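Storing apples in a wicker basket, yes or no?
Household Storage board

furnival_11
Posted January 10, 2026
Every September we come home from the orchard with more apples than we can eat in a week. Most go in the fridge drawer. The rest sit on the kitchen table, and my wife wants them in a basket. I say a basket bruises the ones on the bottom and you forget about them. Does anyone here keep apples this way all season?

Dorothy Lightfoot
Posts: 1293
I do. Wicker lets air through, and that matters more than people think. Keep it to one layer, two at most, and put a dish towel under the fruit.
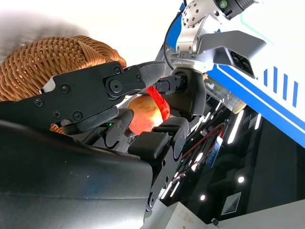

The red and yellow ones are the ones I would eat first. In my house those go soft before the solid green ones do. Check the bottom layer every few days and take out anything with a spot on it, even a small one.

carkport
Posts: 300
Disagree. Room temperature is the problem, whatever you put them in. Apples last weeks in a cold fridge and go mealy on a table. I lost most of a bag last fall in a very nice basket.

Dorothy Lightfoot
Posts: 1293
carkport, he already said most of them go in the fridge. The basket is for what you eat this week.

carkport
Posts: 300
Fair enough. For one week I have no complaint. I would still keep bananas out of it.

furnival_11
OK, that makes sense. What about picking the basket itself? The one I have now is an open bowl with no handle, and it gets moved every time we set the table for dinner.

Darkside
Posts: 3483
Get one with a handle if you move it every day.
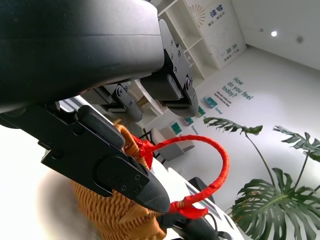 Handles are where cheap baskets fail. The weave will hold up for years, but a handle that is only glued on will come loose the first time you fill the basket. I like a red cord loop tied on with tasseled knots, because you can see where it joins the basket and tie it again if it slips. Lift it with a hand underneath when it is full.

Zeladport
I don't like tassels near food. They pick up crumbs and they are hard to wash. A plain wooden handle wipes clean.

Darkside
Posts: 3483
Trim them if they bother you. Mine get shaken out over the sink and I have never had to wash them.

furnival_11
I'll get one with a handle and put a towel in the bottom. The bananas can have the old bowl.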